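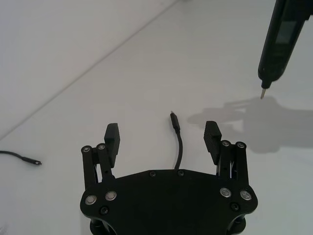
November, 8:40 a.m.

Back on the light table. Last time I left it with the first coat of Kavano on and the note "leave overnight, look at it in daylight." Looked at it in daylight. The coat went on thinner at the window end than at the door end. You feel it before you see it. Drag a fingertip along the long side and it goes from slick to slightly grabby a bit past the middle. I think I was stretching the last of what was on the pad and should have reloaded.

Didn't recoat right away. Kathleen wanted the marking tests done on one coat first, so we know what the minimum is. If one coat holds up for ordinary bench use, we do the other tables with one coat and save a day on each.

What we want from this surface, copied from the inside cover so I stop flipping back:

Tape comes off without pulling the finish.
Pencil wipes off with a damp cloth.
Coffee can sit for a morning.
No shine that makes it hard to read a ruler under the overhead lights.
Stays pale. The last oil we tried turned the sample board yellow by spring and Kathleen has never forgiven it.

Room was 64 F when I came in, 68 by ten. Fan off for the tests so nothing dries faster than it would on a normal day.

9:05

Pencil. HB and 2B, short hatching, same pressure as far as I can manage that. Left one set five minutes, another set an hour. Damp cotton cloth, no soap.

HB at five minutes: gone in two passes.
2B at five minutes: gone in four, slight gray smear that went with a clean part of the cloth.
HB at an hour: same as five minutes.
2B at an hour: faint line left where I pressed hard. I think that's a dent and the graphite is sitting in it. Eraser took most of it.

Good enough. Anyone laying out parts straight on the table with a soft pencil should be using paper anyway.

9:30

Tape. Masking tape, painter's tape, and the clear packing tape people reach for when the first two have walked off. Rubbed each strip down with a thumbnail. Plan was to pull one of each at an hour, one at lunch, one tomorrow.

One hour: masking clean, painter's clean, packing tape left a tacky edge. A little mineral spirits on a rag took the tack off. The finish looked dull there for a few minutes and then came back.

Lunch: masking left a faint outline that shows only at a low angle. Painter's clean. Packing tape lifted a flake at the window end, smaller than a grain of rice. At the door end the same tape lifted nothing. That's the thin coat talking. I circled the spot in pencil and then wiped the circle off by accident while cleaning up the other marks. It's 34 inches in from the window end, a hand's width from the long side.

So one coat is all right if it's a full coat. The question is whether any of us can be trusted to lay down a full coat at the end of an afternoon. I couldn't.

10:15

Kathleen Cullinane came by with the sample boards from the Gokach order. She had them wrapped in newspaper, which had stuck to one of them and transferred a supermarket ad, in reverse, quite readable. We agreed that board is a failed test of something, though neither of us had planned it.

She wants the Gokach compared against the Kavano on the same kind of top before we order the bigger can. My objections, for the record: it's harder to spread, it smells for longer, and the lid is a nuisance. Her points for it: it's flatter under the lights and it doesn't need the in-between sanding. She is right about the lights. I held both boards under the overhead fixture and tilted them. Kavano throws a soft streak at one angle. Gokach doesn't throw anything.

We'll do half and half on the next table with a tape line across the middle, and leave it in use until the end of the term.

10:50

Liquids. Coffee, black tea, tap water, and the blue hand soap from the sink, a teaspoon of each on the door end where the coat is thick, and a second row at the thin end.

Covered half of each puddle with an upturned jar lid to keep it from drying out. Ran short of lids and used saucers from the kitchen for the last of them. These need to go back. (Went back, 4:30.)

Checked at 1:00.

Water, both ends: nothing.
Soap, both ends: nothing, table a bit cleaner there than elsewhere.
Tea, door end: wiped off. Tea, window end: pale ring, came up with a wet cloth and some patience.
Coffee, door end: wiped off. Coffee, window end: ring. Would not come up with water. Came up most of the way with a white nylon pad, but the pad took the sheen off, so I've swapped a brown ring for a dull patch. It will go when I sand before the second coat.

Same story as the tape. Thick end fine, thin end not.

1:20

Scuffing. We've been putting this off because we don't have a good way to do it. What I did: a half brick wrapped in felt, dragged the length of a ruler, back and forth, 100 strokes. Then the same with the felt off and a sheet of brown paper under the brick, since most of what gets slid across these tables is in cardboard boxes.

Felt: no change.
Brown paper: slight polish at the door end, if anything shinier than before. At the window end it looks a little cloudy.

The bare brick was suggested. I declined.

Also tried dragging the metal stool foot across a corner of the Kavano sample board. It scratches. Everything scratches if you drag a metal stool foot over it. Keep the stools off the tables.

2:00

Cleaning between jobs. I'd like one thing to write on the card by the sink. At the moment there are three bottles there and people use whichever one is in front. Tried each on the door end, a palm-sized patch, wiped on and wiped off seven times over.

Plain water with a drop of dish soap: fine.
Glass cleaner: fine today, leaves it squeaky. I don't like the squeak. I think it's taking something off.
Sakura spray (the pump bottle with the label half washed away): leaves a film. You can write your name in it. Kathleen says you're meant to dilute it, and the instructions for that would be on the part of the label that's missing.

Card will say dish soap and water. The Sakura can go back to the supply cupboard until somebody finds the dilution.

2:35

Sanded for the second coat. 320 by hand, cork block, with the grain, light. The thin end clogged the paper faster than the thick end, which I didn't expect. It may still be curing under the coffee patch. Switched to a fresh sheet halfway and kept going.

Vacuum, then tack cloth, then a second pass with the tack cloth because I leaned on the table with a dusty sleeve. Roll the sleeves up first.

Pulled the overnight tape strips early. I know they were meant to stay until tomorrow. I'd rather have the coat on today with the room at 68 than wait, and we can put a new set on the finished surface. Noted here so that nobody goes looking for a result that doesn't exist.

3:10

Second coat. What I did differently:

Started at the window end.
Poured into the shallow tray and reloaded the pad at every arm's length, whether or not it felt dry.
Worked with the overhead lights off and the side lamp on, low, so the wet edge showed up.
Did the edges last, with a folded cloth.

It took 25 minutes, longer than the first coat by ten. Used 643 grams from the can by the kitchen scale, but that includes what soaked into the pad and what I left in the tray, so don't use it for working out the order. Next time weigh the tray and pad afterward and subtract.

One fly. Picked it out with a toothpick and laid the spot off. Can't find it now.

4:00

Cleanup. Rags laid flat on the concrete outside the back door, spread out, as always. Please do not ball them up and put them in the bin, even if they look dry. Pad is in a jar of spirits. Tray wiped.

Kathleen had a look before she went home. She thinks the middle looks wetter than the ends. I think that's where the lamp was. We'll see in the morning.

She also brought up the table in the Birhane room, the one with the swelling along one side. She'd like to try it with the same two coats. I don't want to put finish over a swollen edge. It needs to dry out first, and somebody needs to find out why that side gets wet. There's a radiator valve right above it. I'll put a paper towel under the valve overnight and check it when I come in.

For next time:

Fresh tape strips on the second coat once it's had a full day.
Repeat coffee at both ends. Skip water and soap.
Tape line for the Kavano and Gokach halves, measured from the door end.
More 320. I'm on the last sheet.
Card by the sink.
Ask Kathleen where the other cork block went.

4:45

Surface is dry to a light touch at the window end, still tacky by the door. Lights off, fan on low, sign on the door.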